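Workshop tips: teaching a small arm by hand and by remote
Written by Arash Nikzad
Filed under: Bench and tools

I keep a small printed arm in my workshop and I teach it to pick up little things and put them in a bowl. There are two ways to do this. You can hold the arm and move it yourself, with the motors relaxed, or you can stand aside and drive it with a controller. I have used both for two winters now, and I write down what helped me. English is my third language, so please be patient with my sentences.

Start with your own hands

Before the first recording, do the task ten times with your own two fingers. Only thumb and first finger, no others. You will notice that you approach from above, you stop a moment, and then you close. The arm should learn the same stop. When I skipped it, my demonstrations were fast and nice to look at, but the arm learned to push the block away.

Take care of the pads

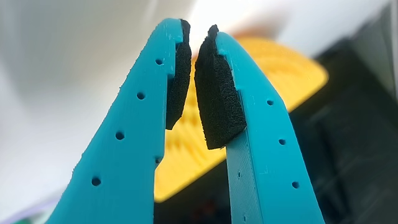
Foam is the cheapest improvement I know for a printed gripper. Smooth plastic lets a small block turn at the last moment, and then you have recorded a bad grasp. I cut mine from black packing foam with a kitchen knife, and the edges are ragged, but this does no harm to the grip. It is more important that the pads meet first at the tips and open wider toward the bottom, because small blocks are taken with the tips. Change the foam when it becomes hard. Rhea Mercado glues hers with contact cement. I prefer double-sided tape, which comes off with warm water and some patience.

Guiding by hand

Hold the arm behind the wrist and never by the fingers. If you pull on the fingers they bend a little, and the position you record is not the position you wanted. Keep your sleeves short. Move slower than feels natural, and breathe out when you close the gripper (my neighbor Kenneth Evangelista taught me this, he learned it from soldering).

Cables go away to one side, the same side every day. A cable that pulls on the wrist will teach the arm a small mistake, and you will look for this mistake a long time.

Driving by remote

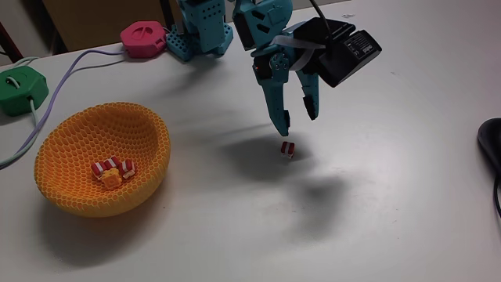

With a controller you lose the feeling of contact, so your eyes must do more. Sit where you can see the gap between the fingers from the side. The shadow under the gripper is a good help: when the shadow and the block come together, you are low. One lamp is better for this than two.

Open the fingers wide before you go down. Stop above the block, correct left and right, then go straight. If you miss, do not save the try with a quick movement. Delete it and begin again.

Move the block to a new place after every try, but leave the bowl where it is for the first day. My first good set had 53 demonstrations. I threw away 28 others, and I do not regret them.

A shallow bowl is easier than a deep one. Let go just above the rim and do not try to lay the block nicely inside.

Small things

Wipe the table before you begin. Write the date on a paper and put it with your notes. Stop when your hands are tired, even if the set is not complete.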